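Sollix Tabletop Finish, Hardwax Oil, Satin
Home > Finishes > Interior > Tabletops and Counters

Maker: Navov
Item no.: 333
Use: interior wood, horizontal surfaces
Sheen: satin
Colors: Clear, Pale, Smoke
Status: in stock
Page last revised 14/08/2025

Sollix is a one-part oil and wax finish for tables, desks, benches and shelves made of solid wood or real wood veneer. It soaks into the top layer of the wood and cures there, leaving a thin film at the surface. Solids content is 98 percent by weight. It contains no water and does not raise the grain.

Clear deepens the color of the wood slightly. Pale holds a small amount of white pigment and offsets the yellowing that oil causes on light woods. Smoke is a gray-brown tint. Tints can be mixed with each other in any ratio. They cannot be mixed with Flokari floor oil, which uses a different hardener.

Surface preparation

Remove all old varnish, lacquer and wax. Sand in the direction of the grain and finish at 120 or 150 grit. A finer grit closes the surface and reduces uptake, and the color will be lighter than on the sample card. Vacuum the surface, then wipe with a dry cloth. Fill open knots before the last sanding pass. On veneer, check the thickness first.

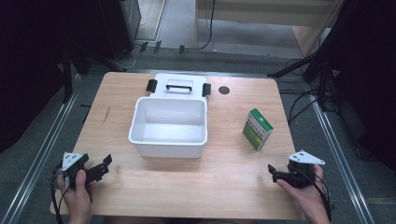 Light wood-grain tabletop, rounded corners, with open storage box.

Application

Stir the can until no pigment is left on the bottom. Pour a small amount onto the wood and spread it with a white nylon pad. Work in sections no wider than an arm's reach. Leave for ten minutes, then wipe off all excess with a lint-free cotton cloth. The surface should feel almost dry to the hand after wiping. Oil left standing will turn sticky and has to be sanded off.

Number of coats: 2. Allow a full day between coats at room temperature. Edges and end grain take up more oil and should be coated first. Treat the underside of solid tops as well, one coat, to limit cupping.

Light use is possible after two days. Full cure takes a week. Keep water, hot dishes and rubber feet off the surface during this time.

Care and repair

Clean with a damp cloth and mild soap. Do not use ammonia, scouring powder or melamine sponges. Shallow scratches can be treated in place: sand the area lightly along the grain, apply a few drops of the original color, wipe off. Deep scratches stay visible as a darker line unless the whole top is sanded. Ring marks from alcohol usually respond to the same treatment.

Safety

Rags soaked with oil can catch fire on their own. Lay them flat outdoors to dry or store them under water in a closed metal can. Wear gloves and keep the room aired.

Storage

Store upright, frost-free, lid pressed down firmly. Transfer leftovers to a smaller container to limit contact with air. Skin on the surface can be lifted off and the rest strained.

Related items
Barrios wood soap, natural
Barrios white nylon pads
Flokari floor oil, matte

Technical questions: Jolien Hermans
Trade accounts and color samples: Roel Van Loon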